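Print this page | E-mail to a friend | 163 shares

Why do face masks have folds?

Ever opened a packet of masks and wondered about all those creases? Quick answer. They make it bigger!

Try it with paper. Fold a sheet back and forth like a fan. Small, flat, fits in your pocket. Now pull. Whoosh, much taller. The folds are called pleats. Same word as a pleated skirt. Flat in the packet, then you pull it open and it goes over your nose AND chin.

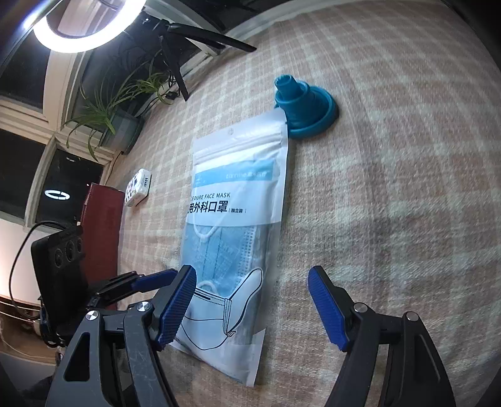 Pleated masks in a resealable packet. Spot the white ear loops!

The loops are stretchy. Elastic. One for each ear, so 2 altogether. Big heads, small heads, same mask (well, nearly, children's ones are smaller).

And the packet? A zip-lock seal is a ridge that squashes into a groove. Press along it with your finger. Shut. Keeps dust off the ones you havn't used yet. Same idea as a sandwich bag.

The little hole at the top of a packet is for hanging it on a hook in the shop. Loads of packets have one, go and look in your kitchen cupboard.

Your turn: make a paper fan with wide folds, then one with thin folds. Wich one stretches furthest? Get a ruler and write it down.

Words by Peadar Phelan

Comments (2)

Trolen
my fan went all the way across the table, thin folds are best

Herano
We did this at breakfast. There is a hole in the sock packet too!!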